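Apr 11, 2018

Tidying day on the bench. Two arms, toy strawberries, the spiky balls and a clear bowl to put things in. Efa asked over lunch whether one could do her kitchen yet. I said no – it has enough trouble with a table.
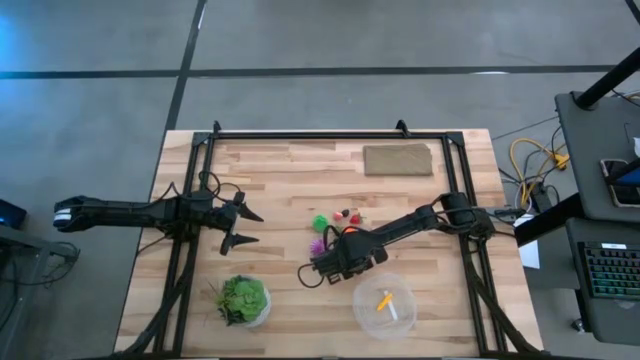
Marlina thinks folding will come before washing up. I'm less sure. Cloth never lies the same way twice, and a child of four still does it better. Sorting small things into a bowl I'd trust a machine with by August, if it's allowed to be slow.

Home late. Did my own dishes, 2 days' worth.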